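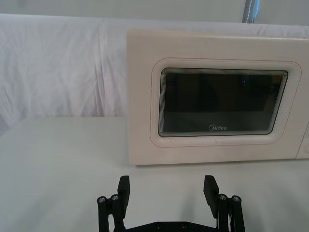

# Mikrowelle, weiß bis rosa

Midea steht unten im Fenster, eine dünne rötliche Linie läuft um die Tür. Ich nehme an, die Linie soll das Gerät freundlicher machen. Bei mir hat sie das nicht geschafft, aber ich bin auch nicht die Zielgruppe: Ich finde, ein Küchengerät soll aussehen wie ein Küchengerät und nicht wie eine Brotdose.

Zur Sache. In der Teeküche in der Pakcombe steht seit Januar eine neue Mikrowelle zur Debatte, und Pankaj Pal schrieb im Verteiler, man könne das ja wohl nicht anhand eines Katalogs entscheiden. Wer sich Rezepte für Aufläufe erhofft hat, muss woanders suchen.

Meine Haltung vorweg, damit sich später keiner wundert: Ich glaube nicht, dass wir eine neue brauchen. Die alte heizt, sie brummt dabei, und der Drehteller eiert. Das tut er seit Jahren, und bisher ist jede Suppe warm geworden. In der Küchenkasse liegen 200 Euro, davon sollte eigentlich der Wasserkocher ersetzt werden. Der ist wirklich hinüber.

Noch etwas zur Farbe, weil darüber schon gestritten wurde, bevor irgendwer das Gerät gesehen hatte. In der Rundmail war von Weiß die Rede, Siiri Pitkänen hat »zartrosa« verstanden. Auf dem ersten Bild würde ich cremeweiß sagen, auf dem zweiten geht es deutlich ins Rosige. Ich traue in solchen Fragen weder Bildern noch Rundmails. Neben unseren grauen Schränken wird es sowieso anders wirken, vermutlich schlechter.

## Das Bedienfeld

Mein eigentlicher Einwand sitzt rechts neben der Tür. Unter der Anzeige, auf der eine einzelne Null leuchtet, stehen drei Zeiten: 10秒, 1分 und 5分. Zehn Sekunden, eine Minute, fünf Minuten, das bekommt man auch ohne Chinesischkenntnisse noch heraus. Bei den Tasten darunter hört es für mich auf. Die oberste trägt gleich zwei Beschriftungen mit Schrägstrich dazwischen, dazu zwei kleine Symbole, eins aus waagerechten Linien und eins mit einem runden Pfeil. Auftauen? Umluft? Noch mal von vorn? Ich möchte das nicht mittags um halb eins herausfinden müssen, wenn hinter mir die halbe Etage mit Tupperdosen wartet.

Es heißt, man könne Aufkleber machen. Wir haben schon einmal Aufkleber gemacht, für die Spülmaschine. Nach dem Sommer klebte noch einer davon, und zwar am Boden.

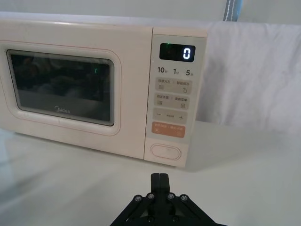 Jörg Lindemann ist anderer Meinung und hat mir erlaubt, das hier einzufügen: Er halte die Aufregung um die Tasten für übertrieben. In jeder Küche, in der er bisher gegessen habe, seien genau zwei Funktionen benutzt worden, warm machen und stoppen, und das lerne man in zwei Tagen auch auf Chinesisch. Ihn störe viel mehr, dass man bei der alten die Tür mit der Hüfte zudrücken müsse. Die Beschriftung könne er übrigens gern übersetzen lassen und laminiert danebenhängen.

Laminiert also. Ich warte ab. Einwände bitte bis April an Anika Obi, die Liste hängt am Kühlschrank.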